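Hilo sobre el afieltrado accidental de la lana y por qué el programa «lana» de la lavadora no siempre lo evita. 1/8

La fibra de lana tiene escamas orientadas de la raíz a la punta. Con agua, jabón y movimiento, las escamas se enganchan unas con otras y la fibra solo avanza en un sentido. El encogimiento resultante no se revierte. 2/8

La temperatura pesa menos de lo que se cree. Importan más la agitación y el pH. Un detergente común es alcalino y abre la escama. Para lana, neutro y sin enzimas proteasas. 3/8

Centrifugado: la misma prenda tolera bien 759 rpm si va en bolsa y el tambor lleva poca carga. Lo que castiga es el roce previo, con el tambor girando a medio llenar de agua. 4/8

El pelo sintético es otro problema. No afieltra, pero se apelmaza, y con calor la punta de la fibra se deforma. Secadora descartada. Cepillar en seco, a favor del pelo. 5/8
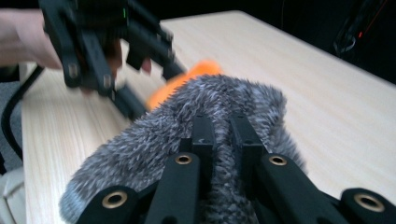

Pelo gris, pieza alargada.

Dosificación: para un lavado a mano en Budivska uso 80 ml de vinagre blanco en el último aclarado. Baja el pH y arrastra restos de jabón. El olor se va al secar. 6/8

Secado en plano, sobre toalla, lejos del radiador. Una prenda de punto de 200 g retiene aproximadamente su propio peso en agua tras escurrirla. Colgada, ese peso estira los hombros. 7/8

Helmi Rautiainen me pregunta por las bolas. Son fibras cortas que migran a la superficie, no afieltrado. Peine o maquinilla, con la prenda tensa y seca. El domingo, hilo sobre polillas. 8/8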